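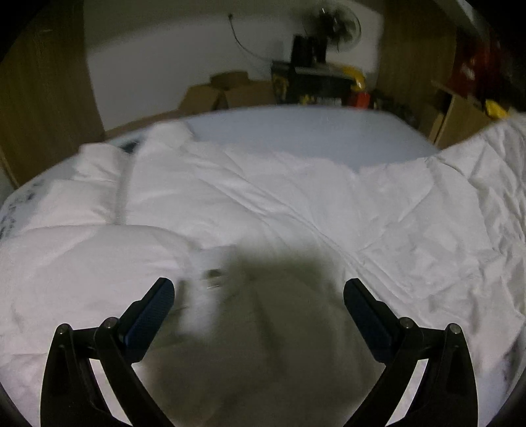
White quilted duvet, crumpled sheet and printed pillow on a half-stripped bed.

Home Bedroom Laundry Kitchen Contact

How to change a duvet cover on your own
Wed 28 December - by the Sutside house team

Lay the bare duvet across the bed and give it a shake so the filling spreads evenly. Push any lumps out towards the edges with your flat hand.

Turn the clean cover inside out. Put both arms in through the opening and take hold of the two far corners from the inside.

Still holding them, grip the top corners of the duvet through the fabric. Lift, and shake the cover down over your arms until it drops past halfway. A large duvet may need two goes - put it down and rest if it gets heavy.

Pull the lower corners into place and fasten the opening. If the cover has ties inside, knot them to the duvet loops before you shake it down.

Tuck in the bottom sheet before the duvet goes back. Creases pull out more easily while the mattress is clear.

Pillows go on last, open ends facing away from the door.

Recent
Washing a quilted duvet at home
Umura pillowcases: sizes explained
Folding a fitted sheet
Airing a mattress in September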